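Another August, another club promising to rescue nightlife in Purkcombe. Fladico, which opens its doors at 10pm in the old carpet showroom, says it will hold more than 200 people and run until 3. We've heard that kind of talk before.
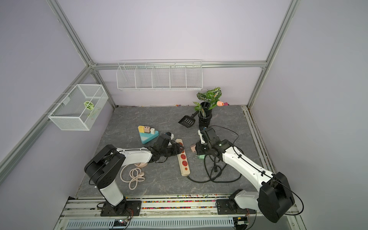 ## Who's behind it

Promoter Dirk Steinbach and booker Fouzia Arain, who ran a string of one-off parties in Zestville last winter. Those nights were decent, if badly advertised. A permanent room is a bigger bet, and Steinbach wouldn't say who is paying the rent.

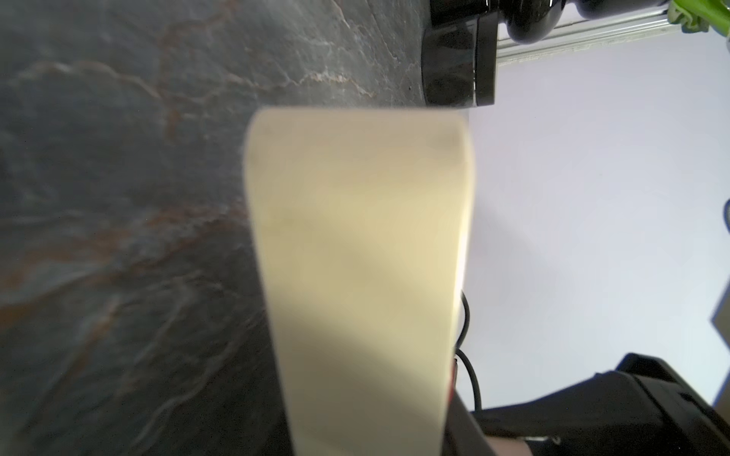 Arain was more forthcoming about the music. She has 12 acts booked for the opening month, including two DJs flying in from Lagos and a live set from Nuanchan Yimyam, whose last record deserved a bigger crowd than it got. The rest of the bill is local and looks a lot like every other local bill.

A petition backing the late license drew 2,671 signatures, a number the club mentions often. Signing is free. Tickets are not, and the door price still hasn't been announced.

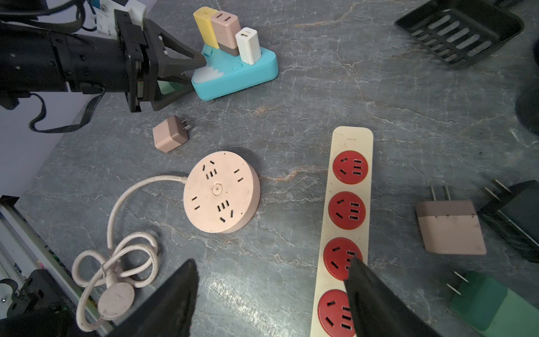

*Power strips and plug adapters on a marble-patterned tabletop.*

Euan Rankin, who closed his own bar on the same street, gives it a year. "People say they want a club, then they stay home," he told us. Heike Janssen, the sound engineer hired for the main room, disagrees - but then she would.

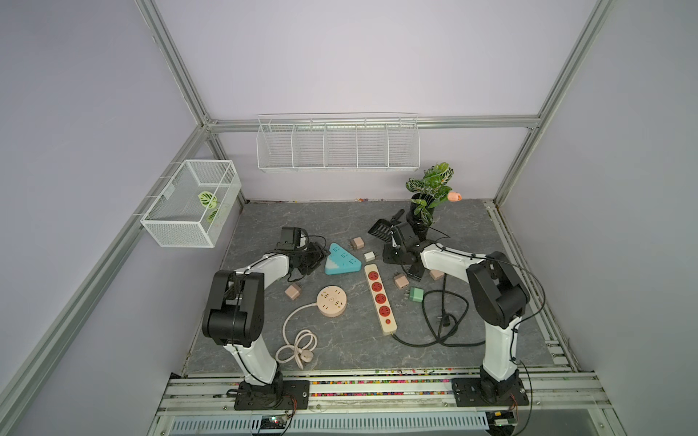
**Filed under: Clubs & Venues**

Advance tickets are due online later this month. Fladico says there will be no guest list on opening night, a promise we plan to check at the door.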